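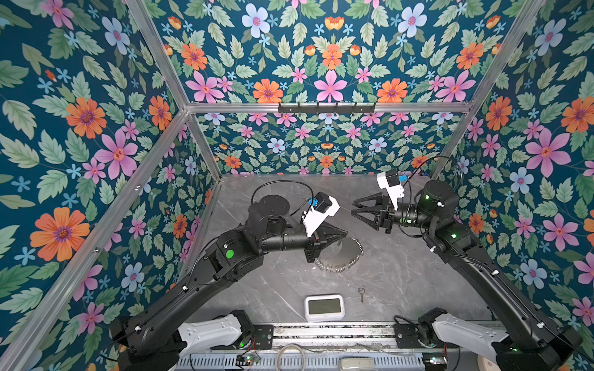

Saw blade, key and small display unit

Tool Store > Hultstead > Gallery > Table surfaces and small metal items

Catalogue | Gallery | Blade care | Loans | Opening times

The Hultstead tool store keeps 1,582 catalogued items, of which 295 are circular saw blades. This page goes with the blade section of the catalogue. It covers flat metal items, the surface they are laid on and the way they are recorded. Page last revised Wednesday, March 8, 2023.

Circular saw blade, lying flat on the grey marble-patterned top. Silver disc, small pointed teeth around the rim, polished centre. The reflection at the centre is normal for bare metal under overhead light and should not be read as wear.

Metal key, bow to the top. Keys are entered under "small metal, other" unless the matching lock is also in the store, in which case both share one number.

White rectangular unit with a dark grey-green screen, near the front edge. Units of this shape go in the catalogue as "clock" or "scale" only after the rear label has been read. Until then the entry is "display, small".

Wall covering: dark teal, floral. The same pattern is on the ceiling panel. It gives good contrast with silver metal and poor contrast with black.

Notes on recording blades

The catalogue entry for a blade has 5 fields: outside diameter, bore, tooth count, plate thickness and maximum speed. Diameter and bore are in millimetres. All are taken from the marking on the plate where it can be read. If the marking is worn, diameter and bore are measured and the speed field is left blank. A blade with a blank speed field is not lent out.

Tooth count is done by hand. Put a chalk mark on one tooth and turn the blade past it once. General-purpose blades in the store have 40 teeth or fewer. Blades with a higher count are kept in the fine-cut drawer.

Direction of rotation is not recorded, as it can be seen from the tooth shape with the blade in hand.

Table surface

A patterned top hides light scratches but also hides filings. Wipe it down between metal items. Use a dry cloth first, then a damp one. Blades should be lifted and set down, never slid, as the points will mark most tops and the marks cannot be polished out.

The Gudero room still has the older plain top. Blades there are laid on card.

Storage

Blades hang on pegs by the bore, with a card spacer between plates. Do not stack bare blades in a drawer. Those returned with resin on the teeth go in the soaking tray before being hung, and the tray is emptied on the first working day of the month. The next full check of the pegs is in April.

Keys are kept on numbered hooks inside the cabinet door. Small battery units are stored with the battery out and the cover taped to the case.

Other sets in this gallery

Salem: hand planes and spokeshaves
Skiltport: clamps, vices and bench stops
Gudero: drill bits by shank type

Contact the store | © Hultstead Tool Store | Back to top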